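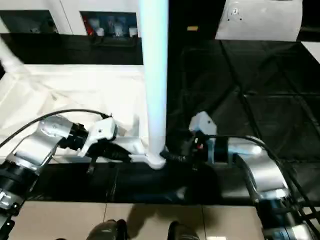
Home | Features | Interviews | Archive

Stepan Koval has surveyed hedges for the Durcombe land register since he left college, and he does not think much of the word "ancient". "People want a number," he says. "They count the woody species in a stretch, multiply by a hundred and write it on a sign. The method was worked out on particular hedges in particular soils, and Durcombe clay is a different matter."

His own procedure is slower. A hedge is divided into lengths of 90 paces, and each length is recorded twice, in spring and again in September, when spindle and dogwood are easier to tell apart. The present register holds 204 hedges. Of these, Koval is prepared to give a date for seven.

"A date needs paper," he says. "An estate map, a lease, a court roll where somebody complains that a ditch has been filled in. The plants can agree with the paper or disagree with it. They can't replace it."

The disagreements take up most of his time. One boundary east of the village contains hazel, field maple and bluebell along its whole length, which would usually suggest a remnant of woodland. The lease describes the same line as newly planted. Koval's explanation is that the planters dug their stock from the wood next door and brought soil with it. He has not been able to prove this.

Darcy Hawthorne, who edits the register, takes a stricter view. "If we can't show it, it goes in the notes column," she says. "Stepan has very long notes columns."

They also differ on management. Hawthorne would lay every hedge in rotation. Koval would leave some uncut for ten years or more, and points to the gaps at the base of hedges flailed annually at one height. "The top looks tidy from the road — underneath you can walk a sheep through it."

The next sheets to be checked cover the parish boundary, where the bank is high on one side and the ditch has mostly gone. Koval expects to start at the ford and work uphill.

Last updated: October 20, 2021

Contact | Copyright | Back to top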